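Home | Browse | Issue contents | Authors | Subscribe

Print this article | E-mail this article
Shares 18 | Comments 2

4. Pre-leasing and the decision to build

4.1 Site and developer

Chisholm is a mid-rise rental building of 99 units on the former cannery lot at Jerkmont. The developer, Dikon, bought the lot outright and held it through one rezoning. Council approved the final scheme with 15 units set aside below market rent, a condition attached to the extra storey. Construction finance was arranged through Skudix, which would release the first draw only when a share of the units had been pre-leased.

We interviewed Ruaridh Rennie and Kirstin Paterson, who handled leasing for Dikon, and Alistair Ritchie, who reviewed the loan for Skudix. Interviews were recorded and later coded by Thư Quan.

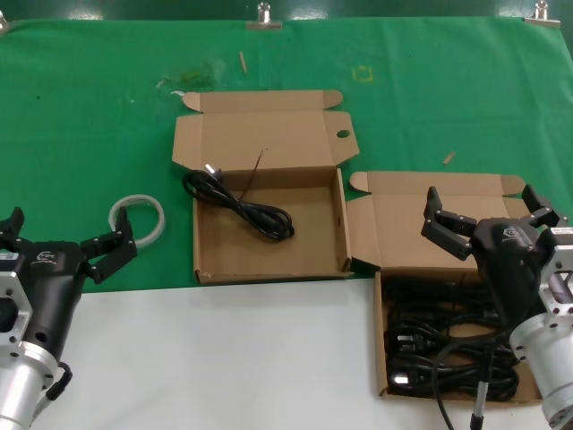

What did the lender count as a pre-leased unit?

A signed agreement with a deposit held in trust. Expressions of interest and waiting-list entries were left out, although Dikon had included both in its early reports to council.

The difference mattered. Paterson's leasing file showed strong interest in the one-bedroom units from the first month, but few of those households would sign before they could see a finished suite. Two-bedroom units moved more slowly in enquiries and faster in signatures. Ritchie put this down to families needing a fixed address for school enrolment. Rennie disagreed and thought the parking stall included with the larger units explained most of it. We could not separate the two effects with the records available.

4.2 Effect on unit mix

Dikon changed the mix once before the foundation permit, merging four studios on the second floor into 2 larger suites. The below-market units were not affected, as their sizes were fixed in the agreement with the city.
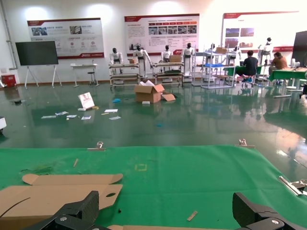 Storage was the other item revised at this stage. The first drawings gave each household a locker on the parking level, and the revised drawings moved half of the lockers to the residential floors. Rory Menzies, who drew up the locker plan, allowed for moving cartons kept folded down between tenancies. A carton opened out flat, like the one lying on the green cloth in Figure 4, takes up little depth but a good deal of width, and the narrow lockers in the first drawings would not have taken a stack of them. The revised lockers are wider and shallower. Tenants were not consulted on the change, and rents were left as advertised.

Figure 4. Flattened cardboard box on a covered work table.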